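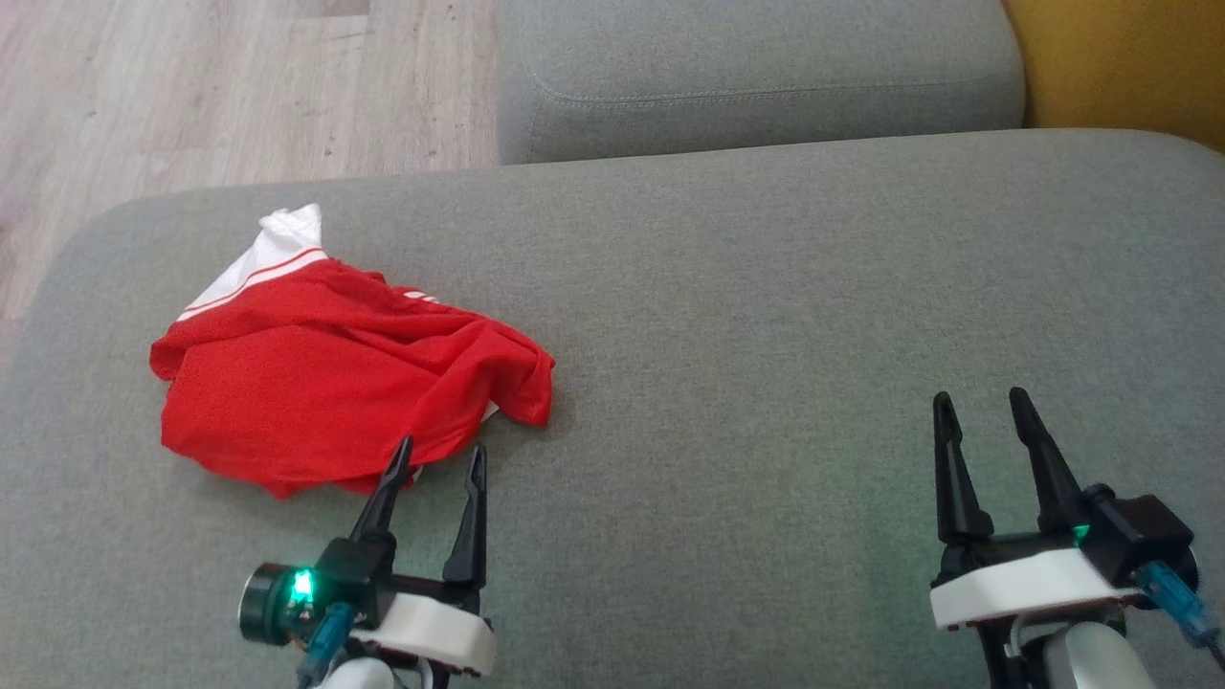 A red garment on the sofa, with the left gripper open in front of it and the right one open over empty cushion.

Edmund Kubiak still winces when he talks about the Saturday the left arm wouldn't let go. He leads testing at Serkwood, a small shop that teaches two-armed robots to pick up laundry, and he'd been running the same job all morning: lift a piece of clothing off a sofa, hold it up between both hands, lower it into a bin.

"It was going so well!" he says. "We were having the kind of day where you start texting people. And then it closed on the seat cushion along with the shirt, and it just kept pulling."

The cushion came up, the sofa slid, and the arm went on trying to finish its lift. Kubiak hit the stop button. The motors cut out as they should have, but the fingers stayed shut with a good handful of upholstery between them, and it took two people and a hex key to get the fabric back.

Nobody was hurt. What bothered him was that the software had a limit meant for exactly this. If the pull on the wrist goes past a set level, the hand is supposed to open. He'd tested that limit himself, with a spring scale, and it had worked every time.

So he went digging. Serkwood keeps a record of every grasp, and there were 3,877 of them on file for the left hand. Kubiak read through the wrist readings over most of a week in October (he says this with real delight, and I believe him). The answer was in a software update from Trulell, the name the team gives its motion controller. After the update, the force reading was zeroed at the start of each grasp, at the moment the fingers closed. If they closed while already pressing down into something soft, that push got counted as nothing.

"Soft things are sneaky," he says. "A table pushes back right away and you know it. A cushion gives, and gives, and by then you've zeroed your sensor in the middle of a shove. I love that bug. I hated it, but I love it."

He found 13 earlier grasps with the same signature. None had caught enough fabric to drag anything, and they'd all been marked as good.

The repair took an afternoon. The sensor is now zeroed with the arm raised and the fingers open, before it goes anywhere near the sofa, and any reading that drifts past a small band stops the run. The other problem, the fingers staying clamped after a stop, took longer. Walczak, the machinist down the hall, made a release lever that can be worked by hand with the power off.

I asked why they hadn't had one before.

"Because we thought of the stop button as the end of the story," Kubiak says. "Arm stops, everyone's safe. But if that had been somebody's sleeve, they'd be standing there stuck to it. I think about that a lot."

He has changed how the team works, too. Nobody straightens a garment while the arms are live, even if it's only a tug at a collar. Long sleeves get rolled up - his own included, and he's a flannel person. After any controller update, the pull test is repeated on a table and then on the sofa, with the hand pressed down into the seat first.

Amari, the planning software that picks where to grab, is next on his list. He wants it to aim for folds that stand up off the cushion and leave the flat parts alone. Crumpled mesh is hard for it, he says, and he's got plenty to say about mesh. We were on the subject for 20 minutes before he remembered he had a run waiting.

"Come back when we do bath towels," he told me, already halfway to the door. "Towels are going to be great."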